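Unit 6: Wrist Camera Perception and Grasp Approach
Course handout, second half of semester

Before the lab you should have read the notes on rigid transforms and finished the hand-eye calibration exercise. If your calibration residual is still above 6 pixels, redo it before starting. Nothing in this unit will work properly on top of a bad calibration.

1. Where the software sits

The lab arms run three processes. The controller (Leitner) closes the joint loop and accepts Cartesian targets. The perception node (Clivow) reads the wrist camera and publishes object masks with poses. The planner (Prerkico) takes a pose and returns an approach path. You will be editing the planner and one part of the perception node. Leave the controller alone – its gains are set for the arms and are the same on every bench.

2. Frames

Every pose leaving Clivow is expressed in the camera frame and stamped with the capture time. Convert to the base frame using the arm pose at that time stamp, not the latest one. Using the latest pose is the most common mistake in this unit. It looks fine when the arm is still, and the error grows with speed.

3. Close-range segmentation

A wrist camera gives good detail near the fingers and poor context everywhere else. Three cases to handle:

Truncated objects. A plate close to the camera will often run past the image border. Do not fit an ellipse to the mask outline, as the border pixels will pull the centre inward. Discard contour points on the border first and fit to the remaining arc of the rim.

Shadows. On a pale tabletop, a shadow can have a stronger edge than the rim of a white plate. The starter code thresholds on intensity alone and will merge the two. Replace it with a test that uses the gradient and the local colour ratio.

Fingers. The gripper is always in view during the approach. Mask it using the finger model and the current opening width. A fixed mask is only valid at one width.

4. Rim grasp

For a plate, the planner places one finger inside the rim and one outside, with the closing direction along the local rim normal. Work through it in this order:

Fit the rim arc and choose a candidate point.
Check both finger volumes against the other object masks.
Reject candidates with an item on the plate inside the closing region.
Descend with the gripper open, refitting the arc on each new image.
Stop the descent if the fit moves by more than 29 pixels between images.

The Brulitow logs provided for this unit contain 385 approaches, of which 51 are set aside for testing. Do not tune thresholds on the test set.

5. To hand in

Your modified segmentation function, the planner log for the test set, and one page on the cases your code rejects. Marks are given for the analysis as well as the success rate.
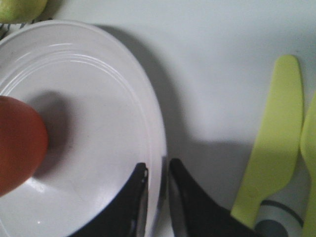
Figure 1. Wrist camera view with the open fingers on either side of the plate's right edge (section 4). Note the shadow to the right of the rim.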